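Week 4: Working rules for hand-held grippers
Course notes, Culdale Robotics Workshop. Prepared by Iestyn Jarman.

Two hand-held grippers in use, with a standing fan alongside and other people at work on the same floor.

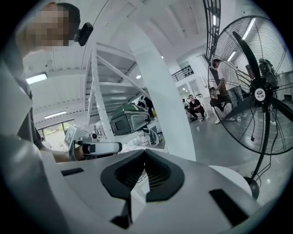
Before you record

Check the finger pads first. Open and close them by hand and look for grit in the ribbing. A pad that sticks gets tagged and goes back to the bench – don't try to free it with a screwdriver.

Keep power cords out of the walking path. Fans stay where they are put until the session ends.

During a session

One task, one operator, one file. If you drop the object, finish the motion, stop, and mark the file as failed. Do not delete it. The Skadstead set from October has 1,556 files, and the failed ones were used as much as the good ones.

Stop after 60 minutes and rest your wrist. Anyone who crosses your work area has the right of way.

File names

Use task, operator initials, then a running number starting at 300. Numbers below that belong to the Lui trials. No spaces.

Reading for next week: the Clodent handling rules, section 4 only.

Comments

marta_k: Does the rest rule apply if you swap hands halfway through?

I. Jarman: Yes. The clock runs per person.

dpw: Section 4 link on the course page goes to the old version – page numbers are different.

We use cookies to remember your settings. Accept | Manage

Contact | © Culdale Robotics Workshop | Back to top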